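Handout 5: Notes on the open day

For the unit on grasping and soft objects. Read before the lab. Posted Apr 18, 2020.

Those of you who came to the Hitbridge open day in March may skip the part about the parking and go straight to the part about the sweater. Those who missed it should read everything, as the short written assignment assumes you were there, awake, and standing close enough to see.

1. What we were shown

The day had two halves. In the morning Hitbridge showed its robot arm, Ponar, which lives behind a yellow line on the floor and moves wooden blocks from one tray to another. It does this very well. It did 246 of them while we drank coffee, and the man at the desk had the number ready before anyone had asked for it. Blocks are kind to robots. They are stiff, they keep their shape, and a block that was a block a second ago is still a block when the fingers close.

In the afternoon the talk turned to clothes, and the mood in the room became more thoughtful.

2. Why clothes are hard

Write down, before you go on, how you would tell someone over the phone to pick up a sweater. Most people get as far as "grab it" and then stop. Grab it where? A mug has a handle and a drawer has a knob. A sweater has sleeves, but they may be under the rest of it, or folded back, or pointing at the window.

In the language of Lecture 4, a rigid object on a table needs six numbers to say where it is. A piece of cloth needs as many as you have patience for. Each fold is a new shape, and the act of picking it up changes the shape again. Your plan is out of date as soon as you begin to carry it out — a feeling some of you will know from the term project.

3. The hand-held gripper

The way around this, or at least the way currently in favor, is to let a person do the job and record how. The tool is a gripper with the same kind of fingers a robot would have, only with a human being on the other end of it. The person supplies the judgment. The gripper makes sure the judgment passes through two fingers, so that what is learned has some hope of being used by a machine with two fingers.

The afternoon's work was done on a bed. Beds are where clothes end up, in any household I have lived in, and a soft surface makes everything a bit worse: push down on the cloth and the blanket goes down with it.

Look at the fingertips first. The pads are blue and textured, and on the right one the diamond pattern shows clearly. Then look at how the sweater lies, with one sleeve out flat and the other hooked back around, and decide where you would take hold. We will compare answers in the lab.
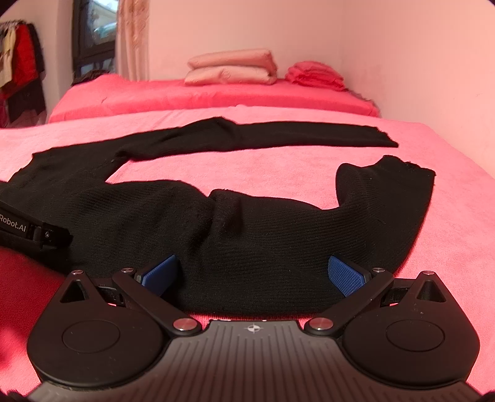 4. What to watch for in a demonstration

Demonstrations are a form of theater, and I say so with affection, having put on a few. When you go to one, keep these points in mind.

Ask what happened before you came in. A garment laid out by a helpful hand is an easier garment than one thrown there.

Watch the gap between the fingers more than the fingers themselves. Too wide, and you close on a thick bunch of cloth that slips. Too narrow, and you poke the cloth along the bed like someone trying to pick up a coin in mittens.

Note the color of things. Black knit on bright pink is about as easy to tell apart as cloth ever gets. Black knit on a black blanket would be a longer afternoon.

Ask how many tries there were. I asked the people from Clerkia, who ran the second half, and was told thirteen. I then asked thirteen of what, and we had a very pleasant talk about lunch.

5. Open jaws

Students tend to study the moment of the grasp and skip the rest. Most of the work is in the approach, when the gripper is over the cloth, the fingers are apart, and nothing has been decided that cannot be taken back. If your approach is poor, the grasp will only confirm it.

For the assignment, use the view below. Mark where each pad would meet the cloth if the gripper came straight down from this position, then mark where you would prefer it to be. An arrow between the two marks is your correction. Please use a pencil. Last year's arrows were in pen, and there were many second thoughts. 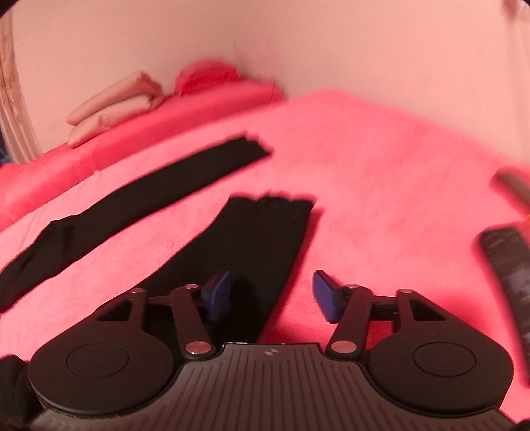

Fig. 2. Jaws open above the bed, black knit fabric on the pink blanket.

6. Assignment

Hand in one page, no more, covering the following.

a) Your marks and your arrow for Fig. 2, with a sentence on why you moved the grasp, or why you left it alone.

b) A repeat of your telephone instructions from section 2, now written for a two-finger gripper. Test them on a housemate holding kitchen tongs. Report what the housemate did, including remarks, if printable.

c) One thing a soft bed changes compared with a hard table. "It is softer" has been handed in before and did not do well.

Reading: the Chowdary notes on cloth handling, sections 4 and 5. Section 4 has a sign error in the second equation, which you may find for yourselves.

The parking, for the record: the lot at Hitbridge is behind the building, the sign for it is in front of the building, and the arrow on the sign points up.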